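Unit 7: Sorting and surface layout
Course handout, Workplace Organisation (module lead: Karlijn Van Hecke)

7.1 Purpose

This unit deals with the arrangement of small parts on a flat work surface before sorting or assembly begins. Toy building blocks are used throughout. They are cheap, their faces are square, and the studs give a clear top side, so orientation can be recorded without measuring equipment.

7.2 Terms

Working area: the part of the table in which parts are picked up, moved or joined.
Holding line: a row of items kept along the far edge, outside the working area.
Clearance: the free surface between one part and its nearest neighbour.
Scatter: a starting layout with no fixed order and no shared orientation.

7.3 Surface

A pale, plain tabletop is preferred. Strong colours such as red, green and yellow are told apart quickly against it, and a faint shadow at the foot of a block helps in judging its height. Patterned cloths and dark mats should be removed. Glossy surfaces are treated in Unit 11.

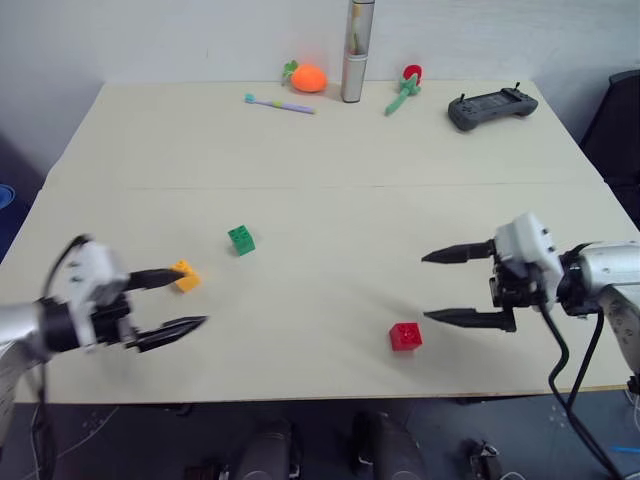 Figure 7.1. Scatter layout with yellow, green and red blocks; small items along the far edge.

In a scatter layout each block should have enough clearance to be gripped on two opposite sides. Where clearance is too small, the block is first slid away from its neighbour and then lifted. Sliding and lifting are entered as separate moves on the record sheet.

Items in the holding line are not moved during the exercise. If one is knocked into the working area, the run is stopped and the layout set again from the start.

7.4 Exercise

Work in pairs. One person lays out the blocks, the other sorts them by colour into a single row parallel to the near edge, studs upwards. Enter every move. Exchange roles and repeat with a new scatter.

Compare the two record sheets. Note which block was moved first in each run and whether any block was handled more than once.

7.5 Reading

Verbruggen and Claeys, course reader, p. 183 (clearance and grip). Record sheets are available from Fereshteh Salehi and are to be handed in before Unit 8.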